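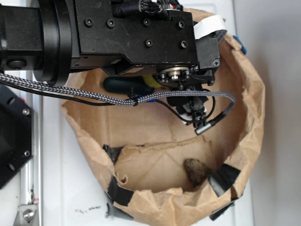 작성: Savita Maurya (Dravwood 공정개선팀)
수신: Gralmont 설비지원 담당
작성일: 05/02/2024
건명: 종이봉투 적재 자동화 장비 도입 검토, 중간 경과 보고

1. 먼저 말씀드릴 것

지난 보고에서 4월 말까지 구매 권고안을 내겠다고 적었습니다. 권고안은 이번 보고에 없습니다. 현재까지 확인한 내용으로는 본 장비 구매에 찬성할 근거가 부족하고, 그렇다고 반대 의견을 낼 만큼 시험을 마친 것도 아닙니다. 지원금 잔액은 집행을 멈춰 둔 상태이며, 아래에 그 사정과 남은 기간의 계획을 적습니다.

초안 단계에서 팀 안에서는 "일단 사고 현장에서 맞추자"는 의견이 우세했습니다. 저는 동의하지 않았고 지금도 같은 생각입니다. 2년 전 Brudlow 라인의 라벨 부착기도 그렇게 들여왔는데, 맞추는 데 든 인건비가 어느 예산 항목에도 잡히지 않아 지금까지 정산표에 빈칸으로 남아 있습니다.

2. 시험 현황

시험대는 작게 꾸렸습니다. 흰 작업대 위에 갈색 종이봉투를 벌려 놓고 가장자리를 검은 테이프로 잡은 다음, 검은색 로봇 팔의 그리퍼를 봉투 안쪽으로 내리는 구성입니다. 봉투를 테이프로 고정한 상태의 결과를 그대로 믿을 수는 없습니다. 실제 포장대에서 봉투 네 군데에 테이프를 붙여 줄 사람은 없고, 그럴 사람이 있다면 그 사람이 물건을 넣는 편이 빠릅니다. 공급사 Beyene 측은 고정 지그를 추가하면 해결된다고 답했지만, 지그는 견적서에 들어 있지 않습니다.

봉투 자체도 문제입니다. 종이는 쉽게 구겨지고, 접힌 자국이 생기면 입구의 모양이 달라집니다. 공급사의 제안서에 실린 시험은 모두 단단한 상자를 기준으로 한 것이었습니다. 우리가 처음 보낸 요구사항서에 "용기"라고만 적은 탓도 있으므로 이 부분은 저희 책임으로 적어 둡니다. 수정본에는 종이봉투라고 명시했고, 입구를 바깥으로 말아 접은 상태와 접지 않은 상태를 따로 시험해 달라고 요청했습니다.

봉투에 넣는 물건은 모양이 제각각인 것으로 골랐습니다. 원통형 손잡이가 달린 공구처럼 길쭉한 것과, 표면이 거칠고 울퉁불퉁한 작은 덩어리 같은 것을 함께 다루어야 합니다. 카탈로그의 최대 하중만 보면 둘 다 여유가 있습니다. 하지만 하중은 저희가 걱정하는 항목이 아닙니다. 손가락이 작은 그리퍼가 봉투 벽을 건드리지 않고 안에서 방향을 틀 수 있는지가 관건인데, 이에 대한 수치는 세 번 문의하고도 받지 못했습니다.

3. 배선에 관한 지적

이 항목은 지난번 현장 점검에서 가장 길게 논의한 부분입니다. 편조 케이블이 봉투 위를 가로질러 그리퍼 근처의 커넥터까지 내려오고, 그 아래로 가는 검은 케이블이 케이블 타이로 묶여 나란히 지나갑니다. 손목 쪽에서는 흰색 리본 케이블이 봉투 테두리 방향으로 휘어 나와 있습니다. 팔 위쪽 케이블 다발은 감싼 피복이 해져 있습니다.

시험용 구성이니 이 정도는 넘어갈 수 있다는 의견도 있었습니다. 저는 두 가지를 묻고 싶습니다. 본 장비를 사면 이 배선이 팔 내부로 들어가는지, 아니면 외부에 그대로 남고 보호관만 추가되는지입니다. 견적서에는 "배선 정리 포함"이라는 한 줄뿐입니다. 정리라는 말이 타이를 몇 개 더 묶는다는 뜻이라면 유지보수 예산을 다시 계산해야 합니다. 케이블 교체 주기와 단가, 교체하는 동안 라인을 세우는 시간까지 모두 문서로 받아야 검토가 됩니다.

체결부도 확인할 사항이 있습니다. 하우징은 작은 육각 홈 나사로 조립되어 있고, 손목 옆 브래킷에는 십자 나사가 쓰였습니다. 사소해 보이지만 현장 정비자가 공구를 두 종류 들고 다녀야 하고, 예비 부품 목록도 길어집니다. 나사 규격표를 요청했으며 아직 회신이 없습니다.

4. 예산

공급사가 제시한 조건 가운데 금액과 직접 관련된 것만 옮깁니다.

계약금: 총액의 60퍼센트, 발주 시 지급
납기: 발주 후 60일
최소 인수 시험: 연속 200회 적재
시험 참여 인원: 2명, 우리 쪽 부담

발주 시점에 60퍼센트를 내는 조건은 받아들이기 어렵습니다. 인수 시험에서 떨어졌을 때 돌려받는 절차가 계약서 초안에 없기 때문입니다. 법무 쪽에 문의했더니 초안대로라면 "재시험 협의"까지만 요구할 수 있다고 합니다. 언제까지 협의하는지, 협의가 안 되면 어떻게 되는지도 적혀 있지 않습니다.

연속 200회라는 기준도 그럴듯해 보이지만 실패의 정의가 빠져 있습니다. 물건이 봉투에 들어가기만 하면 성공인지, 봉투가 찢어져도 성공인지에 따라 전혀 다른 시험이 됩니다. 저희는 봉투 손상을 실패로 집계하자고 제안했고, 공급사는 봉투의 품질 편차는 장비의 책임이 아니라고 답했습니다. 그 말에도 일리는 있습니다. 다만 그렇다면 우리는 봉투까지 규격품으로 바꾸어야 하고, 그 비용 역시 자동화 비용에 넣어야 합니다.

소프트웨어 사용료는 첫해 무상으로 안내받았습니다. 이듬해부터의 금액은 "별도 협의"입니다. 이 네 글자가 견적서에 여러 번 나오는데, 나올 때마다 저는 해당 항목을 비용 미확정으로 분류했습니다. 그 결과 현재 총소유비용 표는 절반 가까이가 비어 있습니다. 빈칸에 추정치를 넣어 표를 완성할 수도 있겠으나, 그런 표를 근거로 승인을 받고 싶지는 않습니다.

인건비 절감액도 다시 보아야 합니다. 처음 제안서는 포장 인원이 전부 다른 공정으로 옮겨 간다고 가정했습니다. 실제로는 봉투를 펴고, 걸린 물건을 빼고, 장비가 멈췄을 때 다시 시작시킬 사람이 필요합니다. 포장반에 물어보니 하루 중 손이 가장 많이 가는 일은 적재보다 봉투 벌리기라고 합니다. 이번 검토 범위에는 그 작업이 들어 있지 않습니다. 범위를 잘못 잡은 것이 아닌지 저도 의심하고 있습니다.

5. 대안

장기 임대: Beyene에 문의한 결과 가능하다고 하나 월 임대료는 받지 못했습니다. 임대 기간에 그리퍼 교체가 포함되는지가 중요합니다.

반자동: 봉투 거치대만 먼저 도입하고 적재는 사람이 하는 방식입니다. 금액이 작고 실패해도 손실이 크지 않습니다. 팀 내 호응은 낮습니다. 지원 사업의 취지에 맞지 않는다는 우려가 있는데, 이 점은 Gralmont 측의 판단을 듣고 싶습니다.

보류: 이번 회계연도에는 시험만 하고 잔액을 이월하는 방식입니다. 이월이 허용되는지 협약서만으로는 분명하지 않습니다.

6. 요청 사항과 다음 일정

가. 잔액 이월 가능 여부를 서면으로 알려 주십시오.
나. 반자동 거치대가 지원 대상 장비에 해당하는지 확인 부탁드립니다.
다. 계약금 비율 조정 협상에 Gralmont 표준 계약 조항을 인용해도 되는지 알려 주십시오.

저희는 테이프 고정 없이 봉투를 세운 상태로 같은 시험을 반복하고, 케이블이 봉투 테두리에 닿는 횟수를 따로 기록할 예정입니다. 공급사의 답변 기한은 다음 보고일 전으로 정해 통보했습니다. 기한까지 배선 사양과 둘째 해 사용료가 오지 않으면 해당 견적은 검토 대상에서 제외하겠습니다.

첨부: 요구사항서 수정본, 견적서 사본, 비용 미확정 항목표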